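Notebook - August, after lunch

Budget entry, so future me can find it. Kálmán wants the equipment list for next year by the end of the month and I'd like it to be more than "the same again plus fingers."

Where we are: 2,208 left in the small equipment line. That has to cover spare fingers, cables, props and whatever we decide about the tables. The big stuff (a second Nandero unit, ha) goes in the other request and Viktória is writing that one, bless her.

Fingers first. Steyn quoted 17 per pair if we take a full box, and the price drops again at 200 pairs, but we will never get through 200 pairs, and I don't care how nice the discount looks on paper. I put us down for one box. Kálmán thinks we should ask Binis for a softer pad on the same mount and try it before we commit to anything. Fine by me, as long as the white brackets stay the same - I am not redoing the wrist mounts in the middle of a project again.

Cables! The loops at the wrists bother me every time I look at them. They stand well out from the arm on both sides and I keep picturing one of them snagging on a prop. Kurkska sells a flat sleeve with clips, 7 per meter, and a few meters would do both arms with some left over. I'm adding it. If it makes the wrists stiff we can always take it off again.

Bottle and plate on the near table, both arms:

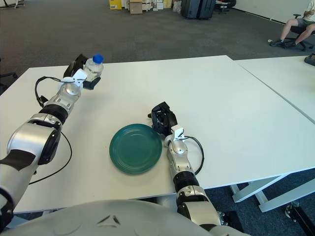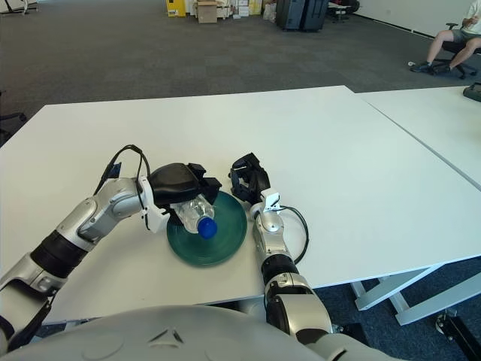 Left gripper on the bottle, right gripper open by the plate, in both shots.

Props are the cheap part, so I went a bit wild. More clear bottles with different caps, two or three plates that aren't dark teal (I want a white one, to see how perception copes with white on a white table), a couple of mugs. Viktória asked for something with a handle and something squashy. Anything from the supermarket is OK, just keep the receipts!

Tables: I'd love one long top in place of two pushed together. The seam is fine until we want to work across it, and then it's a pain. Quote I have is more than the whole line, so it moves to Viktória's request or it waits. Cheaper idea - clamps underneath and a mat over the top. Need to measure before ordering the mat, and check how the clamps would fit around the leg frames.

To do:
- email Steyn about delivery time on one box
- ask Binis for pad samples
- measure both tabletops
- send Kálmán the list, with the sleeve on it

Recent entries
Gripper pads, what wore out and when
Notes from the Kurkska call
Shelf labels, second attempt
Nandero service contract questions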